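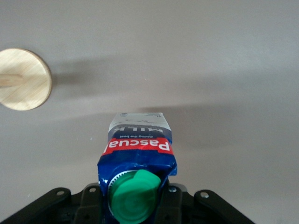

Kitchen & Household > General chat
Topic: Can a machine put the shopping away yet?

brasso_and_regret
Posted 23 Aug 2018
My brother-in-law says we'll all have a robot doing the kitchen inside five years. He said the same about the bread maker. I would like to hear from people who've had anything to do with them, because my own experience stops at a vacuum that eats shoelaces.
My test is milk. Pick it up, open it, pour some in a mug, put it back. A child of six can do that, with losses.

Jutik
Depends what you mean by "can". Picking up a carton is fine. I've watched an arm do it all afternoon. Opening it is where the afternoon goes.

pegbag
Isn't a carton easy though? It's a box. Factories have been shoving boxes about for donkey's years.

Jutik
A full one off the line is a box. One that's been in and out of a fridge is more of a cushion. Look at the creases in that Pascual one. Hold it too lightly and it slides, hold it too hard and you've a fountain, and the right amount changes with every cup of tea.

sioned_p
I work in a packing shed (apples, then jam in March when there are no apples) and we had a Rusnák arm on trial. It was supposed to do 942 jars an hour. It did, if someone stood at the front end turning all the jars to face the same way. That someone was me. I have never been so thoroughly employed by a labour-saving device.
Sioned Prosser, still human, still on jars

brasso_and_regret
So it's upside down in the photo because...? The writing's the wrong way up from where I'm sitting.

pegbag
Wrong way up from where we're looking. Might be perfectly all right from the other side of the table.

Zamora
It's the cap I'd be looking at. Green screw top, and it's down at the gripper end, tucked in among all that black metalwork. So you've got hold of the milk, well done, and now you want the lid off and your hand's in the way. You need a second arm, or you put it down and come at it again.

Jutik
Or you grab it higher up. It's a choice of grip, Zamora, not a law of physics.

Zamora
Higher up is the end that folds. Be my guest.

oldgrumbler942
Two arms, a computer and a man with a degree to pour milk. My wife's mother did it one-handed holding a baby.

Britono
I'm going to be the unpopular one. You're all judging it against people at their best. I have arthritis in both hands and those plastic caps defeat me most mornings. If something could only do the lid, slowly, badly, and swear at me while it did, I'd clear a space on the worktop. It needn't put the shopping away or have any conversation.

sioned_p
Fair point, Britono. There's a rubber cone thing for lids that's very good, by the way. Mine came from the market for 2 quid.

Britono
Got one. It's in the drawer. I can't get the drawer open.

pegbag
What would an arm cost, then? Ballpark.

Jutik
The small secondhand one I looked at was £1,115, without a gripper. With one it was nearer £2,000, and then it doesn't know what milk is.

oldgrumbler942
Neither does my grandson. Oat, apparently.

brasso_and_regret
Right, I've told the brother-in-law he can have "picks it up" but not "pours it". He wants to know if putting it back in the fridge counts separately.

Zamora
Who's opening the fridge?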